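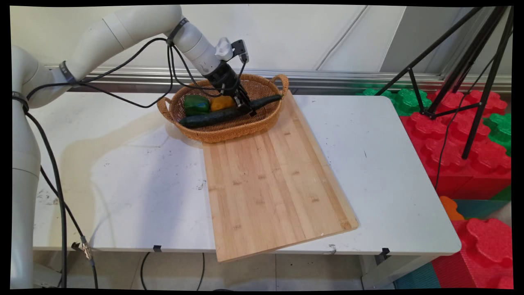
Tapsell Vegetable Shares: Frequently Asked Questions

Last updated 01/09/2019

What is in a share?
Whatever is ready to pick that week. In winter that means roots, cabbage, onions and stored squash. Peppers, cucumbers and tomatoes start in July. The list for the coming week is emailed to members the night before pickup.

How big is a share?
A full share feeds a household of three or four people who cook most nights. A half share is the same mix in smaller amounts. If you are not sure, start with a half. You can move up at any time if we have room.

How many members do you take?
We cap the season at 200 shares. When those are gone we keep a waiting list, and places are offered in the order people signed up.

What does it cost?
A full share for the season is $973. You can pay at once or in four parts. If you pay in parts, the first payment holds your place and is not refundable after the season starts.

Where do I pick up?
At the Tapsell farm stand or at the Urketon Street lot. Choose one when you sign up. To switch for a single week, write to us two days ahead.

Do I need to bring anything?
Bring your own bags or a basket. We keep the crates.

What if I miss a pickup?
We hold shares until noon the next day at the farm stand only. Anything left after that goes to the food pantry. We can't give credit for missed weeks, but a friend or neighbor may pick up for you. They should give the name on the share.

Can I leave out things I don't like?
You can list two items on your sign-up form and we will swap them for something else. There is also a trade box at each pickup. Leave what you don't want and take what you do.

Is the produce washed?
Roots are rinsed. Everything else should be washed at home.

How should I store cucumbers and peppers?
Keep both dry and unwashed in the refrigerator. Cucumbers do best in the warmest part, near the door, and should be used within a week. Peppers will keep a little longer. Green ones last longer than ripe ones.

Can I visit the farm?
Yes, during farm stand hours. Please leave dogs at home and stay out of the greenhouses unless someone is with you.

Who do I contact about my account?
Ánh La handles sign-ups, payments and address changes. Use the contact form and put the name on the share in the subject line.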